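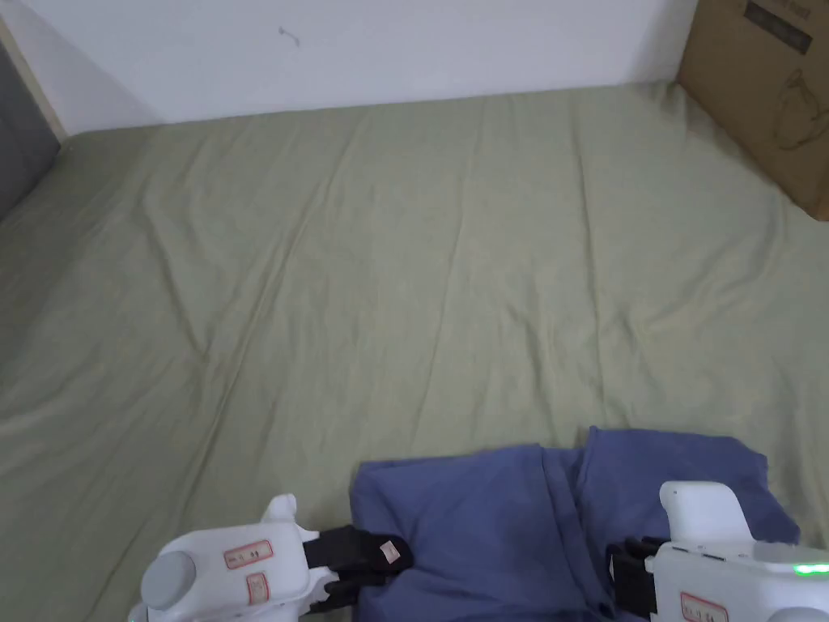

Celebrity News as Text, Handout 4
22 Mar 2022

Today we look at how entertainment sites write about a couple's engagement. Please read both articles in the reader, from Girneo and from Clostus, before the seminar.

Mark every sentence which has a source. In the Girneo text, of 841 words, only 30 are direct quotation. The rest is retelling from older posts.

Terms: "insider", "rep", "exclusive". Write for each one who is speaking and how the writer could know it.

Homework: rewrite the Clostus article in 300 words, without the word "reportedly". Bring it on paper to room 236. The next handout comes in April.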